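Vivre avec deux prises

Quand j'ai emménagé dans mon appartement de Climirley, j'ai compté les prises avant les fenêtres. Deux dans le séjour ! L'immeuble est ancien, les murs sont épais, et à l'époque on branchait une lampe, un poste de radio et puis bonsoir. Moi, j'arrivais avec mon ordinateur, ma bouilloire, mes enceintes et une collection de chargeurs dont je ne savais même plus à quoi ils servaient.

J'ai donc fait comme tout le monde, j'ai acheté des multiprises. Une derrière le canapé, une sous le bureau, une autre branchée sur la première (oui, je sais, il ne faut pas).

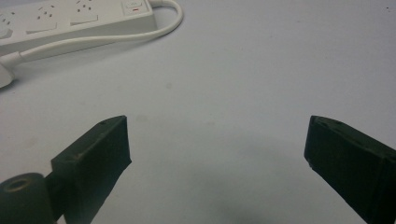
La multiprise blanche, discrète jusqu'au jour où on la cherche.

C'est l'électricien venu de Raltivton qui m'a calmée. Il s'est accroupi, a regardé mon installation et m'a demandé où je branchais le radiateur d'appoint. Au même endroit que le reste, évidemment. Un radiateur de 2000 watts, ça se branche directement au mur, et j'ai eu droit à la leçon complète, en novembre, en chaussettes sur le carrelage.
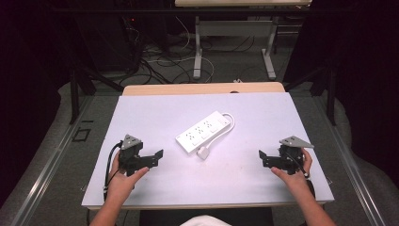
Depuis, j'ai revu toute la pièce. Le bureau a changé de mur, la bouilloire est repartie en cuisine, et j'ai trié les chargeurs un soir devant une série – il m'a fallu deux épisodes. J'ai gardé une seule multiprise, et je regarde maintenant des détails qui m'ennuyaient avant. Trois prises bien espacées comme sur ce modèle blanc, avec un petit interrupteur au bout, ça me suffit largement, et j'éteins tout d'un geste en allant me coucher. Reste le cordon, toujours trop long ou trop court. Le mien fait le tour du pied de la bibliothèque et je me prends encore les orteils dedans.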